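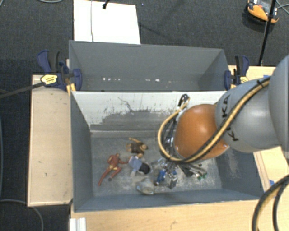

I'm going to stick up for the toy bin. The big, plain, open kind, where every action figure in the house lands face down on top of some other action figure and stays there till Wednesday.

My sister-in-law Aileen swears by labeled drawers (she has 8 of them, bless her!) and her kids' rooms look gorgeous for maybe an hour. Then it's tears over which drawer a superhero with one boot belongs in. Who needs that before dinner? With a bin you just toss and go, and a four-year-old can do it too.

Sure, things get scuffed. The bin gets scuffed, the toys get scuffed, and I've dug for a missing doll up to my elbow more than once. Still beats sorting. Geeta next door just bought her second bin, and I'm taking full credit.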